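2022-07-17
Notebook, Plostley ledgers

Picked up where I left off with the store ledgers from Plostley. Karla had put both volumes back in their boxes and written up her condition notes, so I started with those before touching anything. The first volume is stable. The second has a loose back board and four leaves that are detached and tucked in at the end, and I am not convinced they belong there. More on that below.

Brendan asked me to write down what we are trying to find out, as it has drifted. The question is still where the ferry landed on the Flitstead side before the railroad came through. The county map puts the landing at the foot of Mill Lane. The family stories, and the plaque, put it at Rafferty's Wharf, downstream. The store kept accounts with the ferryman for years, so if the landing moved, the haulage charges ought to show it.

Transcription

Finished the spring pages of the first volume. The clerk's hand is easy once you get used to his long s and the way he runs "to" into the next word. He writes "do" for ditto in the margin and also "do" as a verb, which cost me time on the page with the barrel hoops. I went back and corrected the lines where I had guessed wrong.

Siebe says the transcription file now holds almost 2,000 entries. A good share of those are molasses, nails and rum, and no use to us for the ferry question, but we agreed in the beginning to take everything and I still think that was right. The rum charges are how we got the ferryman's name in full.

Spelling of the name, for whoever indexes this: the clerk has Grellano, Grelano and once Grillanow. All the same man, judging by the running balance, which carries over from page to page under each spelling. Index under Grellano and put the others in as cross-references. Do not correct them in the transcript.

Haulage charges

The ones I have pulled out so far fall into two groups. The cheaper rate is for "from the river" and the dearer one for "from below." Orla reads "from below" as Rafferty's, since that is the longer haul and the road climbs the bank. That makes sense to me. It could also mean goods brought up from the coast by sloop and never near the ferry at all. Eoin pointed out that salt and window glass are always "from below," and neither would have been made on the other side of the river.

So for now I would not use those entries as proof of anything. What would settle it is a charge for passengers' baggage, or livestock, with one phrase or the other attached. There is one entry for "bringing up the widow's trunk" with no place given. Maddening.

The loose leaves

Compared the detached leaves with the rest of the second volume. The ruling is different: the money columns are narrower and there is a faint line down the left margin that the bound pages do not have. The hand is the same clerk or someone he taught. Karla checked the sewing holes and they do not line up with the last gathering. Her view is that they come from a third book that we do not have, and somebody put them in for safekeeping. I agree.

This matters because two of the best ferry entries are on those leaves, including the one that mentions planks for "the new landing." If the leaves are not from the second volume, we cannot date them from it. I have moved those entries to a separate sheet in the file marked undated. Siebe, please do not sort them back in.

Karla is going to make a folder for the leaves and keep it in the same box. No mending until we have good pictures of both sides of each one.

Land records

Brendan went through the deed copies for the Mill Lane lots. The lane is called "the way to the ferry" in the earlier deeds and "the old way to the ferry" in a later one, and then simply Mill Lane. I like this better than anything in the ledgers. "Old way" could mean an old road to a landing still in use, or a road to a landing given up. Still, it is the first written sign of a change we have from a source that had no reason to take sides.

He has not found the deed for Rafferty's. The index gives a book and page, and the page is a mortgage on a tannery. Probably a copying mistake in the index. He will try the neighboring pages, then look under the seller's name.
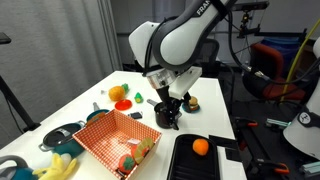

Church book

Orla had an afternoon with the Flitstead church book. Mostly baptisms and pew rents, with a few pages of minutes. One minute excuses the families "over the river" from Sunday attendance while the ice is running, which tells us people crossed to worship but gives no landing. She copied it out anyway and it is in the folder under her initials.

There is a gap in the minutes where a leaf has been cut out close to the binding. An old cut, she thinks, with the edge as brown as the rest.

Wording for the sign

Eoin has been asked for text for the new sign by the river, wanted in October. I do not want us to say the plaque is wrong. What we can stand behind today: there was a ferry, Grellano kept it for a time, and the earlier deeds put its road at Mill Lane. Rafferty's can go in as "by local tradition." He will draft it that way and pass it around.

To do

Finish the summer pages, first volume. Me.
Baggage and livestock entries, both volumes, pulled to their own sheet. Siebe.
Folder for the loose leaves. Karla.
Rafferty's deed, by seller. Brendan.
Ask whether the church has any loose papers besides the bound book. Orla.

Pencil box is low again. The soft ones are all stubs.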